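Getting your audiobook chapters ready to upload to Brekine

Quick version, the long one is still being rewritten. Fantasy and romantasy titles mostly, but works for anything with chapters.

Before you start you need: the final manuscript, your narrator's raw files, headphones. Not earbuds. And a Nodeo login, ask for one if yours lapsed over the summer.

1. Make a folder with the book's short title. No spaces. One file per chapter, numbered 01, 02 and so on. Prologue is 00. Opening credits and closing credits get their own files, dont tack them onto chapter one.

2. Open the pronunciation list. Every made-up name, spell, creature and kingdom goes in, spelled how it sounds. Geum (our last dragon series) had 113 entries and we still got the river wrong in two chapters.

3. Listen with the manuscript open. Normal speed. Mark misreads, missing words, page turns, stomach noises. Note the chapter, the time, and the line as it should read.

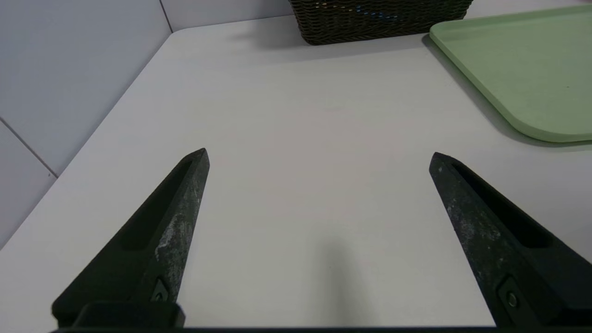 Gruvum Audio / Fiction Production Team

4. Send pickups to the narrator in one batch. Full sentences only, even if it's just one wrong word. Cutting a single word into a line nearly always sounds patched.

5. Drop the pickups in and listen to the join. Back up 20 seconds and play through. If you notice it, the listener will too.

6. Check character voices across chapters. Villain in chapter 2 and villain in the final battle should be the same guy. Keep a short clip of each voice in the folder and send them along with the pickups.

7. Export, then upload through Nodeo. Chapter titles have to match the ebook exactly, including teh ones that are just a number. Dual POV books: put the character name in the chapter title.

8. Pick the sample. A few minutes, no spoilers, no steamy scenes. Start on dialogue if you can.

If Brekine kicks it back with error 716, it's a file name problem. Look for a stray space or an apostrophe. Rename, reupload that one file, leave the rest alone.

Series books: copy the pronunciation list over from the last one first, then add to it.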